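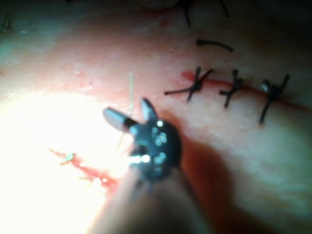
Guvgate, March 2019

Closure again, 90 minutes. Interrupted sutures in black, three tied and trimmed with the line closed under them. There is a streak of blood along the incision, wider and brighter at the left end. I have put the left end down as the thing to watch for the rest of this week.

Notes on spacing first. I have been setting the distance between sutures by eye, and my eye changes over a session. The early gaps are set with care and the later ones get longer as I get bored. Tonight I tried fixing the middle suture first and halving from there, the way I was taught to do it on long skin closures. It takes more thought at the start and less afterward. The two edges also meet where they are supposed to, so there is no spare length on one side to hide at the end. I will keep doing it for short lines too, although on a short line the benefit is small.

Bite depth. Equal on both sides is the rule and I still take less on the far side. On the far side the needle comes up early if I don't finish the rotation, and I stop rotating once I see the point. Correction: enter at a right angle, follow the curve, do not push. I wrote the same three instructions in September and they are on the inside cover of this notebook. I read them before the session and still pulled one needle out straight. Tore the hole slightly. Took it out and placed it again further back from the edge.

Knots. First throw double, then singles in alternating directions. Two of tonight's knots slipped before the second throw was down and had to be redone. In both cases I had let the tension go while changing grip. The cure is to lay the first throw flat and leave it alone until the next one arrives. Pulling harder does not help and puckers the edges. Edges should touch. If the tissue between the sutures goes pale I have overtightened, and I had to cut one out for that.

Tails. I am trimming longer than I used to. Short tails look tidy in the log and are a nuisance at removal, and on monofilament they let the knot work loose. The Fontes handbook gives a range and I am now at the upper end of it.

Thread visibility. The pale strand is very hard to follow against bright tissue. Black is easy. With the pale one I lose the free end, look for it, and by the time I have it I no longer know which direction the last throw went. I tried saying the direction under my breath, which is slow and works. A lower light setting might do more. The glare comes mostly from the moist surface and from whatever metal is nearest, and I have been running the light at full out of habit. Try two steps down next time, one change only, so that I can tell what did it.

Grip. I keep picking up the thread too close to the part that will stay in the knot. The serrated face marks it. Hold the end that will be cut off. For the needle, hold past the middle toward the swage, not on the swage.

Log, for the record: total throws since the start of the book now 3,157. Session rating 7, which is one more than last time and probably generous given the two slipped knots. Elapsed time is not improving and I have decided not to chase it until the far-side bites are even. Speed entries will be left blank until then.

Supplies. The Jurnetti packs open badly. The inner foil splits down the side and the needle has to be fished out, so I have started opening them over the tray. The Drunarari ones open cleanly but the thread keeps its coil and needs a gentle pull before use. Order more of the second kind. Also gauze, and a new marker, the present one is dry.

Home late. Left thumb stiff at the base, same place as before. Ate standing up. Read half the chapter on running closures and stopped at the section on locking, to be picked up tomorrow if I get a seat on the train.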